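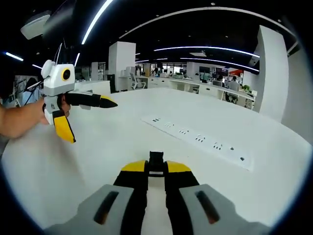

Photo: Gunther Kröger

The Best-Known Voice You've Never Followed

Trinidad Casado sang behind everybody in Privirbridge. She has 300 followers and doesn't know her password.

I found Trinidad Casado the way you find most people now, by typing her name into my phone at one in the morning. I had been lying in bed with an old record by Eusebio Lorente playing (the one with the orange sleeve, if you grew up in a house like mine) and there is a place in the second verse where a woman comes in behind him and holds a note so long that he has to wait for her. I've heard it since I was a kid. I had never once wondered who she was.

Her name is on the back of the sleeve in very small type, under the man who did the strings. So I typed it in, and up came an account with 300 followers, a profile picture of a lemon, and a last post from some August that said, in full, "Is this working."

I wrote to her. Four weeks went by. Then I got a phone call from a number I didn't know, and a voice I knew completely said, "You wanted something?"

She lives in Stinton, which people from outside Privirbridge tend to mix up with the part across the bridge where the big glass apartments are. It's the older side, with the laundromats and the steep streets, and she has been there 40 years, all of them in the same building. She came down to the street door to meet me in a green cardigan and house shoes and told me I was taller than I sounded.

"I moved here for a month," she said on the stairs. There are a lot of stairs. "A friend had a room and I had a job singing at a hotel. The job ended, the friend got married, and I stayed in the room. Then I took the room next to it and knocked on the wall until the landlord got tired and let me have a door."

The apartment is wonderful and I want to tell you about all of it but I'll stick to the piano, which takes up most of the front room and belongs to her husband, Ifor Eynon. Ifor is Welsh, tunes pianos for a living still, and said hello to me and then almost nothing else for an hour. They met at a recording session where he had been sent to fix a sticking pedal. She remembers that he stayed under the piano for the entire lunch break. He remembers that she ate his sandwich. They have been telling it this way for so long that they each do the other one's lines.

I asked her about the note, naturally. I had been building up to it and I'd even brought the record with me in a tote bag like a teenager.

"Oh, that," she said. "I was mad at him."

So the story goes like this. Lorente was the big name and the session was running late, and he had told the two backing singers to keep it short in the second verse so he could get his breath and come back in. The other singer kept it short. Trinidad had been standing up since breakfast and had not been offered a chair, and when her moment came she just decided not to stop. She watched him through the glass. He opened his mouth, closed it, and opened it again.

"And then he smiled, which was annoying, because I wanted him to be upset. And he said keep that one."

She got paid the same flat fee she would have gotten for the short version. She isn't bitter about it, or if she is she hides it a whole lot better than I would. She did say that she heard it once in a supermarket and had to go stand by the frozen peas until it was over.

I called Lorente, who's retired now and lives out by the coast, and he picked up on the second ring. "Trini!" he shouted, before I'd finished explaining who I was. "Did she tell you I smiled? I was furious. I smiled later, when I heard it." I told Trinidad that and she laughed so hard Ifor looked in from the kitchen.

After that record the phone rang a lot. She sang for commercials (she was the coffee, she was the floor wax, she was both halves of a pair of talking shoes) and she sang on other people's albums, and for a couple of winters she sang six nights a week at Domański, the supper club on the hill, which old Privirbridge people still talk about in a slightly dreamy way. The club had 40 tables and a kitchen that could really only handle half of them. She liked the late set best, when the folks who had come for dinner went home and the waiters sat down.

I asked if she ever wanted to be out front. I think it's what everyone asks, and I could tell from her face that everyone does.

"I had a record," she said. "Did you know that?"

I did not know that! It isn't online anywhere. She went down the hall and came back with a box, and out of the box came a single with her name across the top in big curly letters. They pressed 1,000 of them. A distributor went under the same month and most of the copies went with it, sold off with the shelving, as far as she could ever find out. She kept a handful. Ifor put it on without being asked, and the three of us sat and listened to her at twenty-six, singing a song about a train. It's really good. I'd tell you if it were only okay. 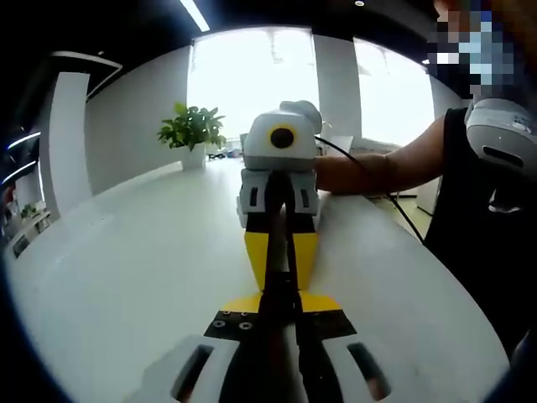 When it was done she turned the sleeve over a couple of times and said the haircut had been a mistake.

The online business came much later and it came through Shalini Ahuja, who lives on the floor below. Shalini is in her thirties and works in insurance, and she had been hearing someone do scales through the ceiling for two years before she went up with a plate of food and asked. She set up the account on Trinidad's kitchen table one Tuesday night. The lemon was the only picture on the phone.

"I thought she'd get thousands of people right away," Shalini told me. "I really did. I posted a clip of her singing while she did the dishes and it got eleven likes, and one of them was my mom."

It doesn't seem to bother Trinidad in the least. What she likes is the messages. She doesn't type back, because she finds the keyboard insulting, but she'll ask Shalini for a phone number and then she just calls people. She has called a bus driver who wanted to know about the shoe commercial. She called a choir teacher three time zones away and gave her a breathing lesson that ran until both of them had missed dinner. She called me. I've been wondering how many of those 300 followers have at some point picked up the phone and heard that voice say, "You wanted something?"

I went back to Stinton twice more for this story, and I'll admit the second time was mostly an excuse. On that visit she took me out walking, down the hill and along the river, at a speed I was not ready for. She pointed out the doorway where the hotel used to be, now a dentist. She pointed out Uven, the café where the session players went between jobs to wait for the pay phone to ring, and we went in and had the almond thing, which she says has gotten smaller. The man at the counter called her Miss Casado. She asked after his knee.

She teaches a bit these days, up to five students at a time and never on weekends. She doesn't advertise. You have to hear about her from somebody, and then you have to get up all those stairs, which she considers the audition. I sat in on a lesson with a shy kid in enormous headphones who wanted to learn to sing harmony. Trinidad had him sing one line over and over while she sang under it, then over it, then right up against it so close that he lost his place and started giggling.

"Good," she said. "Now you know what I sound like when I'm in the way. Go again, and don't let me."

By the end he was holding his own. She gave him a clementine for the road.

People do ask her to come back and perform. There was an offer last spring from a small theater that wanted to put on an evening of the old Domański numbers, with her in the middle of the stage and a chair. She thought about it for a week. Ifor was in favor, and he went so far as to say so in a full sentence. In the end she told them she'd do it if she could stand at the side with two other singers, and if the theater would find somebody young to stand in the middle. They're still working out what to say to that, and she's still rehearsing in case they say yes. I've heard some of it through the door and I'd buy a ticket today.

I asked her if she'd mind my printing the name of her account so that readers could find her. She looked at Shalini, who had come up to borrow a pan and was still there an hour later, and Shalini nodded very hard.

"What would they see?" Trinidad asked.

"The lemon," said Shalini. "And the dishes."

She thought it over. Then she said it would be all right, but that Shalini should put up the train song first, so there would be something for people to listen to while they were there. They recorded it off the turntable that same evening, with Ifor holding the phone and me told to sit still and not creak. You can hear a bus go by near the end. She wanted to do it over, and then she listened to it again and left the bus in.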